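Filed under: Simulation Practice, House Rules

Questions we get about the Virkanico scene rules

Do I really have to follow the rules if I'm only running in simulation?

Yes, please, and we do understand why you ask! A rendered robot can't pinch anyone's thumb, but the habits you build there tend to follow you over to the real cell at Temulbridge, and we'd so much like them to be good ones. There are 145 scenes in the shared library now, and every one of them goes by the same short set of rules. 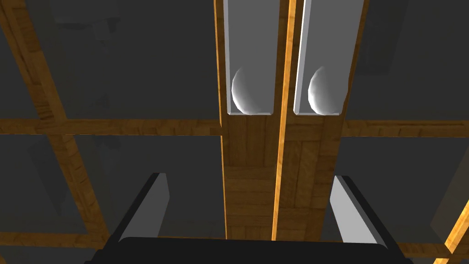
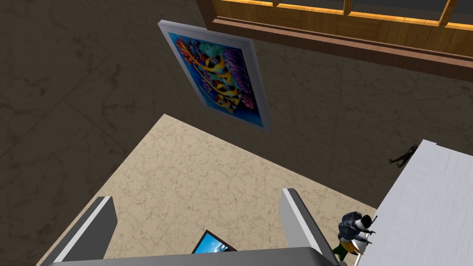
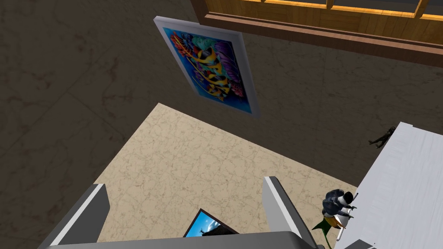 Keep-out rules are written for the scene, and the scene owner (that's you, if you built it) sets them before the first run. Pirjo Kiiskinen, who wrote most of our rule sheet, likes to begin with anything shaped like a person, however small. If a figure is right next to a white table, as in the second and third views, it gets its own margin, and the gripper goes the long way round with its fingers at whatever opening the task sheet gives. Framed pictures on the floor count as obstacles too, so please don't plan a path through one just because it looks flat.

How big should the margin be?

Start with 6 centimeters in simulation, measured from the widest part of the open fingers (people do love to measure from the palm, and then we have a long talk about it). You may go down to 4 if your reviewer signs the sheet.

Who reviews my scene?

Anyone on the Prilum rota who didn't build it. Send the rule sheet along with the scene file, and do leave them a day or two.

Can I reuse an approved scene?

Of course, as long as nothing has been moved. One shifted table means a fresh review.

Related questions
Naming your scene files
Heffernan checklist for real cells
Reporting a contact event
March changes to the rule sheet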